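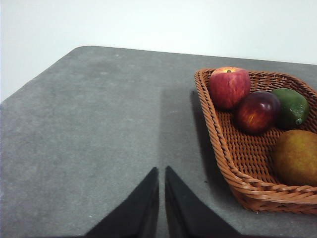 Growers around Skundbridge lost part of last season's apple crop after it had been picked. The fruit left the orchards sound and went soft in store, and the cause was mostly temperature.

An apple keeps respiring once it is off the tree. It takes in oxygen, burns sugar and gives off heat, water vapour and ethylene, the gas that drives ripening. Cooling slows all of this. The packhouse at Drurkbridge now aims to bring each load down to 3 degrees within a day of picking, where it once allowed 84 hours.

The store itself holds 300 bins in 11 rooms. Each room is sealed and its oxygen lowered in stages. Too little oxygen and the flesh begins to ferment; too much and the acids are used up by February. Kobzar, a late variety with a thick skin, copes well with low oxygen. Binen does not, and browns at the core if the level falls too quickly.

Humidity is harder to manage. Dry air shrivels the skin, while water standing on it lets rot take hold. Fans run for six hours in every 24, mainly at night when power is cheaper - a saving that has paid for new door seals.

Pears need separate treatment. Most are picked hard, chilled, then brought back to room temperature to soften. They ripen from the core outwards, so pressing near the stalk is a better test than pressing the side.

At home the same rules apply on a smaller scale. Apples last longest in the fridge, in a loosely closed bag, away from leafy vegetables. Limes also keep well there, and dry out within days in a warm kitchen.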